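Skumari black toaster oven, small kitchen review
Home » Reviews » Countertop
By Dagim Gebretsadik

I bought the Skumari in April to replace a full-size oven I was using for two pieces of chicken at a time. It shares a light wooden table with the rest of my small appliances, so the footprint mattered more to me than the capacity.

Controls are two round knobs, one above the other. They turn stiffly at first and loosen up. No screen, no beeps. I run it at 300 for reheating and just under 500 for anything that needs a crust. Toast is uneven toward the back, so I kept the pop-up toaster for bread.

The glass door is tinted. You can see the rack through it, but judging color on a pie means opening up. It also shows fingerprints – a damp cloth takes them off. The wire rack slides out without catching.
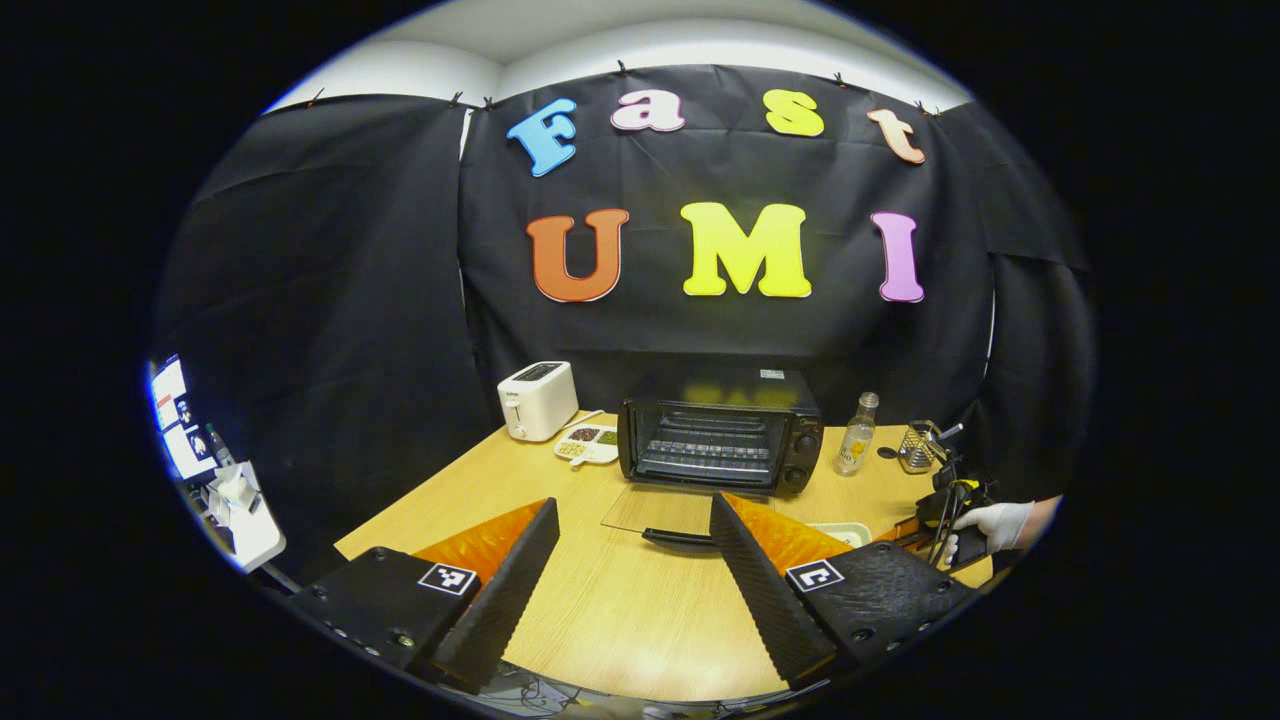 The oven at the back of the table, with the white toaster to its left.

Cord length is 36 inches, a little short for my outlet. The crumb tray is thin and bends if you scrub it. I would still buy it again at the sale price. Four stars out of five.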